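February 26, 2023

Share 2 comments

Woke at six with the stove out again. It had been going well when I turned in, so I must have shut it down too far. Eleven degrees in the cabin, and the inside of the side hatch running with water. I wiped it down with the old towel, relit with the last of the kindling from the blue bag and got back into bed with my coat on until the kettle went.

Oil first, before breakfast. The hour counter on Sebastian says 2821, and the last change is written in the book at a figure I can't read, either a 1 or a 7. If it's a 7 I am well over. Either way it wanted doing. I ran the engine long enough to warm it and then pumped the old oil out through the little brass pump, which takes for ever and makes your wrist ache. It came out black but not gritty. The filter was on so tight that I had to use the strap wrench and then my foot against the bearer to stop myself sliding. Got it off in the end with most of a cupful of oil down the side and into the drip tray. I'd lined the tray with nappies this time, on Derek Birkett's advice, and they do work. New filter on, hand tight and a bit more, new oil in, ran it up, checked, stopped, checked again. No leaks that I could find. I have written the hours in the book in very large numbers.

The stern gland is still dripping more than I'd like. I gave the greaser a full turn and it slowed to almost nothing, then by dinner time it was back to a drip every time I looked. I think the packing has had its day. Derek says it can be done afloat if you're quick and I believe him, but I don't want to be the one finding out in February. It can wait for the dry dock at Birnis if they have a slot.

Walked up to the yard at half past nine to ask. Marisa Messina was in the office with the heater on her feet. Nothing before Easter, she said, unless somebody drops out, but she wrote my name on the whiteboard underneath two others. She quoted me 145 pounds for the gland with packing included, on top of the docking. I said yes to that. I asked about blacking while we're out and she laughed and said everybody asks that as they're leaving. She'll send me a price.

Bought one bag of smokeless, one of kindling, a gas bottle and a length of fuel hose. Borrowed the trolley. The towpath between the yard and the bridge is in a terrible state, worse than last winter. Where the hedge was cut back the bank has slumped and there is a stretch you can only get along by keeping one wheel on the stone edging. I lost the kindling into the hedge bottom and had to climb in after it. A man with two spaniels held the trolley for me and told me all about his hip. I was glad of him.

Shiela Gatchalian has moved up to the visitor moorings beyond the winding hole. She was out on her roof scrubbing the green off with a deck brush and shouted across that the water point at Sirkville is turned off. A burst underground, apparently, and a board up with a phone number on it. That alters things. I had meant to go up on the first dry morning, fill there, stay a night and come back down. Now I will have to fill at Birnis and carry what I can, and the tank is only at a third by the dipstick. Washing will have to be done at the launderette, and I shall be careful with the pots.

She gave me half a loaf of the bread she makes with treacle in it. I gave her the spare window bungs, which she has been after since November.

Dinner was soup and the treacle bread. Cleared the table afterwards and got the paperwork out, which I have been putting off for weeks. Licence renewal done and posted through the yard's box. Safety certificate is good until next year. Insurance has gone up again. I rang them and sat through the music with the phone propped on the bread bin, and a very polite young woman took 100 pounds off it when I said I'd had no claims and was over sixty. I don't know why it wasn't offered without my ringing. I have put the saving in the tin for the dock.

Also found the instructions for the Vitel stove, which I'd been sure had gone in the skip with the previous owner's magazines. They were inside the road atlas. It says the bottom vent should be left open by the width of a pencil overnight, and I have been closing it up almost completely. So that is that mystery solved, and I have tied a pencil to the coal scuttle. Also says the rope on the door ought to be renewed every second winter. I did the paper test, shutting a strip in the door and pulling. It held at the top and both sides and slid straight out at the bottom corner by the hinge. Rope and glue on the list.

The afternoon brightened up, so I went along the roof looking for the leak over the bed. I've suspected the mushroom vent nearest the bow all winter. I took the cap off, scraped out the old sealant with a plastic scraper and a kitchen knife, dried it as well as I could with a rag and the hairdryer on the long lead, and ran a new bead round. It isn't pretty. The tin says it will cure in the damp but I've put a bucket over it with a brick on top all the same. If the pillow is wet tomorrow it is the grab rail after all, and that's a much bigger job, as the lining would have to come down.

While I was up there I saw the first coot building. It has chosen the tyre hanging off the empty boat opposite, same as last year, and was dragging a length of blue polypropylene about with great determination. There were long-tailed tits in the alders as well. The snowdrops by the lock cottage are nearly over. Catkins everywhere.

Jouko Niskanen came by on his bike at four with the chart he had promised me. He has marked the shallow places above Sirkville in pencil from his trip in the autumn. The worst is on the long left-hand bend after the aqueduct, where he went aground trying to be civil to a boat coming the other way, and he was there until a tug pulled him off. He says stay in the middle and let them hate you. We had tea and finished the ginger biscuits. He has decided to sell his boat, or says he has. He said it last February too. I didn't argue. He wouldn't stay to eat as his back light is broken and he wanted to be home before dark.

Fried egg and potatoes. Listened to the concert on the radio until the signal went, then did the crossword all but four. 

List for the week:
Stove rope and glue
Ring about Sirkville water
Fill tank at Birnis, both cans too
Gas locker drain holes, clear them
Library books
Take the old oil up to the yard
New rear fender, or mend the old one
Haircut

It has started to rain, quite hard, so the vent is getting its test sooner than I wanted. Put a saucepan on the shelf at the head of the bed to be safe. Extra line out at the stern as they are running water down from the reservoir and she was surging a bit when the gate paddles went up. Bottom vent set to one pencil — I will see what the thermometer says in the morning. 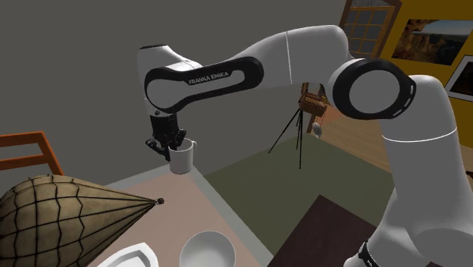
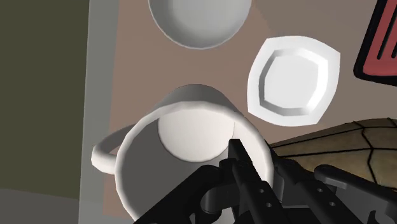
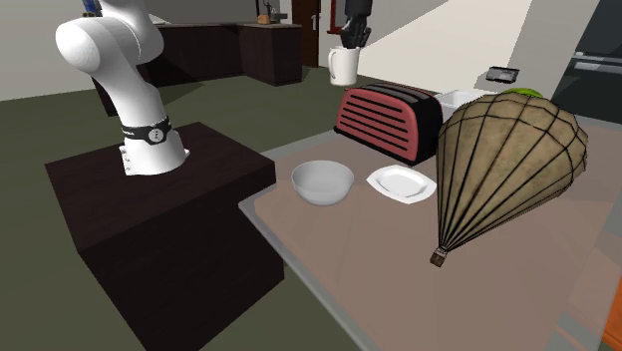

White mug in the first two, base and gripper in the last.

2 comments
Share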